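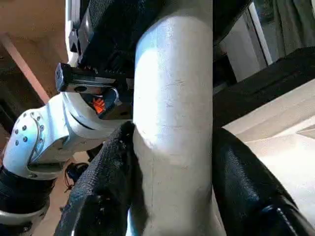 Danzer arm faults: questions we keep getting

Did the arm hit someone?
No. It stopped with its gripper beside a pole and stayed there until Negin Ansari cut the power.

What does Aretti say caused it?
A "transient position error." We asked what that means and got the same phrase back.

Is the software update a fix?
Aretti says so. It passed 169 test cycles. The last fault came after over 1,000, so we aren't convinced.

Can I restart after a fault?
Not alone. It takes 2 people, one at the stop button.

Should cables near the arm worry me?
Check them before each run. The log doesn't record snags.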